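3. 模擬環境における実演データの収集

3.1 収集の目的と範囲

本節では、台所作業を対象とする方策学習のために構築した実演データセットについて、収集環境、操作手順、記録形式および採否の基準を述べる。学習器の構成と評価実験は第4節以降で扱う。

対象とした作業は、調理台とそれに接する収納区画の間で行う把持、移送および設置である。この種の作業は家庭用マニピュレーションの研究で広く取り上げられているが、公開されている実演の多くは、対象物が直立し、かつ手先の初期位置から障害なく到達できる条件に偏っている。そのような実演のみで学習した方策は、対象物が倒れている場合や、区画の側壁が接近経路を制限する場合に、接近の初期段階で誤った手先姿勢を選ぶ傾向を示した。予備実験におけるこの観察を受け、本研究では対象物の姿勢と接近経路の制約を収集計画の段階で明示的に変化させることとした。

実演はすべて物理シミュレータ上で取得した。実機による収集は本稿の範囲に含めない。模擬環境を採用した理由は二つある。第一に、対象物の位置と姿勢を正確に記録でき、同一の初期条件を後から再現できる。第二に、失敗した試行についても接触力と関節状態を欠落なく保存でき、失敗の原因を事後に分類することができる。一方で、描画された画像と実画像の差異、および接触モデルの近似に由来する誤差は避けられない。これらの影響については3.7節で改めて述べる。

3.2 収集環境

収集には、Flellitthorpe環境群に含まれる台所シーンを用いた。Flellitthorpeは、調理台、収納区画、家電および小型容器の形状モデルを組み合わせて場面を生成する枠組みであり、本研究ではその配置生成部を一部変更して使用した。変更点は、収納区画の内部に置く対象物について、重心の位置に加えて長軸の向きを独立に指定できるようにしたこと、および生成直後に物理演算を一定時間進め、静止が確認された場面のみを初期条件として登録するようにしたことである。

場面の構成は40種類である。各構成は、家具の配置、家電の有無と位置、面材の色、照明条件の組によって定義される。対象物の形状はこれとは独立に選択し、構成ごとに姿勢を変えて配置した。構成の選定にあたっては、手先から対象物までの直線上に他の物体がある場合とない場合の双方が含まれるように調整した。

家電および大型の容器は、原則として操作の対象としない。これらは視覚的な妨害物であると同時に、接近経路を狭める障害物としても機能する。収集中にこれらの物体へ接触した試行は、ただちに無効とはせず、接触の継続時間と対象物の変位を記録したうえで、3.5節の基準に従って扱いを決定した。

手先には多指ハンドを用いた。平行二指グリッパに比べて指令の次元は増えるが、横倒しになった細長い容器に対し、側面を包む把持と首部をつまむ把持の両方を試せるという利点がある。どちらの把持を選ぶかは操作者の判断に委ね、手順書では指定しなかった。把持様式の分布を人手の選択に任せることで、方策が単一の解に過度に依存することを抑える意図による。

3.3 遠隔操作系と記録

操作者は、手指の動きを計測する入力装置を装着し、描画された映像を見ながら模擬ハンドを操作する。入力値の変換と送信には、本研究室で開発した中継ソフトウェアEsumを用いた。Esumは、操作者の手首の位置および姿勢と、各指の屈曲量を共通の時刻基準のもとで取得し、模擬側の手首目標と指関節目標に変換する。変換の比率は操作者ごとの校正によって定め、校正値は試行の記録に付随させて保存した。

手首の移動については、操作者の移動量をそのまま反映する等倍モードと、移動量を縮小して反映する微動モードを用意した。切り替えは足踏みスイッチで行い、切り替えの時刻も記録に含めた。微動モードは主に、区画の側壁に近い位置での接近と、対象物に指が触れる直前の調整に使われた。モードの情報を学習時の入力に含めるかどうかは検討の余地があり、第4節の基準条件では含めていない。

各試行の記録は、映像列、手首の目標値と実現値、指関節の目標値と実現値、接触対の一覧、対象物の位置および姿勢、ならびに操作モードからなる。映像列と状態量は記録周期が異なるため、学習用に書き出す段階で映像の時刻を基準とし、直前の状態量を対応づけた。線形補間は接触の前後で実際には生じない中間状態をつくるおそれがあり、採用しなかった。

操作者には、試行の開始前に作業指示を文章で提示した。指示文は、対象物の名称、現在の位置、移送先の三要素を含む短い文とし、色や形状への言及は対象物が複数ある場面に限った。同一の初期条件に対しては、表現の異なる指示文を複数用意し、無作為に割り当てた。指示文は学習時の言語入力としてそのまま使用する。

3.4 接近段階の扱い

本データセットでは、一つの試行を接近、接触、把持、移送、設置の五段階に区分した。区分は操作者が入力したものではなく、接触対の変化と手首速度から自動的に付与し、その後に目視で確認した。五段階のうち、従来の収集において記録が最も乏しかったのは接近段階である。多くの手順では、手先が対象物の直近に達してから記録を開始するか、あるいは接近を単純な補間軌道で代替しており、どの時点で指を開き、どの方向へ手首を向けるかという情報が失われていた。

本研究では、手先が対象物から離れた位置にある時点から記録を開始した。図3に、倒れたボトルを対象とする場面の一例を示す。

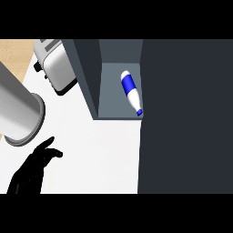

梶谷 澄江

図3　開いた収納区画に横倒しのボトルが置かれた模擬場面。手先は調理台の上にあり、対象物から離れている。

図3の配置では、対象物の首部が右下、底部が左上を向いている。長軸が斜めであるため、区画の手前から手を正面に差し入れる動作と、ボトルの側面を包む動作とでは、必要となる手首の向きが異なる。操作者はいずれの把持を選ぶ場合にも、区画に入るまでの間に手首の旋回をおおむね終えておくことが望ましい。区画内で大きく旋回すると、指の背面が側壁に接触しやすくなるためである。

また、ボトルのキャップは区画の床面の手前側の角に近い。首部をつまむ把持では、指を床面と容器の間に入れる余地を確保する必要があり、接近の高さに対する許容範囲は側面を包む把持よりも狭い。反対に、側面を包む把持では手先を区画のより奥まで進めることになり、側壁との間隔が問題となる。手順書にはこの二つの制約のみを記し、具体的な軌道は示さなかった。

手先の側の条件についても補足する。図3では、灰色の円筒形の物体が指先の近くにあり、白い調理台の面が手先とボトルの間に広がっている。操作者が手先を画面の左方向へ戻してから進路を取り直すと、円筒への接触が生じうる。このような場面では、最初の動き出しの方向が試行の成否に影響するため、手先が静止している区間も削除せずに保存した。静止区間を機械的に取り除く前処理は広く行われているが、本研究の条件では、動作開始の判断に関する情報を失わせる可能性がある。

接近段階の指の開き方については、操作者間に明瞭な差が認められた。対象物に近づくまで指を軽く曲げたままにする操作者と、早い段階から大きく開く操作者がおり、どちらも作業の完了には支障がなかった。前者の軌道は障害物の近くを通る際の余裕が大きく、後者の軌道は接触直前の修正が少ない。二つの様式を統一することも検討したが、統一の指示を与えた予備収集では、操作者が指の形に注意を奪われ、手首の軌道に不自然な停止が増加した。そのため本収集では統一を求めず、操作者の識別番号を記録に残すにとどめた。

3.5 試行の採否

収集した試行は、自動判定と目視確認の二段階で採否を決定した。自動判定では、対象物が移送先の許容領域に静止していること、試行の終了時にハンドが対象物から離れていること、物理演算の異常が検出されていないことの三条件を確認する。物理演算の異常とは、物体同士の過大な貫入、または外力によらない急激な速度変化を指す。

目視確認では、自動判定を通過した試行について、作業指示との整合と動作の連続性を確認した。確認には、映像と状態量を並べて再生する閲覧ツールMondalを使用した。確認者は、採用、保留、不採用のいずれかを選択し、保留または不採用とした場合には理由の符号を付す。保留とされた試行は別の確認者が改めて判定し、そこで判断が分かれた場合は不採用とした。

不採用の理由として多く見られたのは、対象物を把持した後に区画の側壁へ押し当てて姿勢を直す動作、および移送中に対象物を一度調理台へ落としてから拾い直す動作である。後者は最終的に作業を完了していることが多く、回復動作の実例としての価値がある。そこで、落下後の回復を含む試行は主たる学習集合から除外したうえで、補助集合として独立に保存した。前者については、側壁を利用した姿勢の修正が意図的なものか偶発的なものかを記録のみから判別することが難しく、補助集合にも含めていない。

妨害物への接触を含む試行は、妨害物の最終位置が初期位置から所定の距離以内にあり、かつ接触が短時間で終わっている場合に限って採用した。この基準は、わずかな接触をすべて排除することによって狭い経路を通る軌道が過度に減少することを避けるために設けたものである。閾値の変更に伴う採用集合の変化は付録に示す。

以上の手続きを経て、主たる学習集合に採用した試行は208件である。補助集合はこの件数に含まれない。集合の規模は近年の大規模データセットに比べて小さいが、初期条件の組が重複しないように選ばれている点、および接近段階を省略せずに含む点で性格を異にする。件数の固定は2025年8月17日に行い、以後の追加および差し替えは行っていない。

3.6 操作者の訓練と作業の管理

操作には13名が参加した。全員が事前に校正と練習を行い、練習用の場面で規定の作業を連続して完了できることを確認したうえで本収集に移行した。練習用の場面は本収集の構成と重複しない。練習中の試行は学習集合に含めていない。

1回の連続操作は10試行を上限とし、その後に休止を設けた。上限を設けずに行った予備収集では、連続操作の後半において微動モードの使用が減り、区画の側壁への接触が増える傾向がみられた。休止の後には校正値の確認を行い、手首の基準姿勢にずれが認められた場合は再校正した。再校正の前後で同一操作者の記録を一つのまとまりとして扱うと、指関節の目標値に不連続が生じる。このため、校正の更新ごとに記録のまとまりを分けて管理した。

場面の提示順は操作者ごとに無作為とし、同一の家具配置が連続しないように制約を加えた。操作者が特定の配置に慣れることで、視覚情報を参照しない定型的な動作が混入することを防ぐためである。ただし、対象物の姿勢のみが異なる場面の対については、同一の操作者に間隔を空けて割り当てた。これにより、個人差の影響を抑えた条件のもとで、姿勢の違いに応じた軌道の変化を比較することができる。

3.7 データの利用上の制約

本データセットの利用にあたっては、以下の点に留意する必要がある。

第一に、対象物の質量および摩擦係数は形状モデルごとに固定されている。内容物の移動に伴う重心の変化は再現していないため、液体の入った容器を扱う方策の学習には適さない。横倒しの容器についても剛体として扱っており、側面の変形は生じない。把持力の学習を目的とする場合には、別途の収集が必要となる。

第二に、映像の描画は簡略な照明モデルに基づいており、光沢面における反射や、明るい面どうしの境界の見え方は実環境と異なる。とりわけ白い調理台のように濃淡の変化に乏しい面は、奥行きの手がかりをほとんど与えない。図3のような場面で、画像のみを入力とする方策が手先の高さを誤って推定する例が確認されており、第4節では手首の状態量を入力に加えた条件と比較する。

第三に、操作者の選択に任せた把持様式の分布は均等ではない。側面を包む把持が多く、首部をつまむ把持は少ない。学習時に標本の重みを調整することは可能であるが、その効果は対象物の姿勢によって異なると予想され、本稿では調整を行わない条件を基準とした。

第四に、収納区画の扉の開閉は作業に含まれない。区画は開いた状態で初期化され、試行中に閉じることはない。扉の操作を含む連続作業への拡張はFovham作業集合の定義に沿って準備を進めており、10月に予備収集を開始する予定である。拡張後の記録形式は本節で述べたものと互換とし、段階の区分に扉の操作を加える。

3.8 学習用集合への変換

採用した試行は、家具配置を単位として学習用、検証用および評価用に分割した。試行を単位とする無作為分割では、同じ家具配置の映像が学習用と評価用の双方に含まれ、未知の場面に対する性能を過大に見積もるおそれがある。姿勢のみが異なる場面の対は必ず同一の分割に置いた。

行動の表現には、現在の手首座標系を基準とした相対目標を用いた。絶対座標による表現も書き出してあり、両者は同じ時刻索引によって対応づけられる。指関節の目標値は操作者の校正値によって正規化し、正規化前の値も保存した。段階の区分は補助的な教師信号として利用できるが、境界の付与に自動判定を用いているため、接近と接触の境界には映像の記録周期に相当する誤差が含まれうる。

補助集合に保存した回復動作の試行は、落下の時点を境に前半と後半に分けて書き出した。後半のみを用いた追加学習の結果は第5節で報告する。前半は失敗に至る行動を含むため、模倣の対象からは除外し、失敗予測器の学習にのみ使用した。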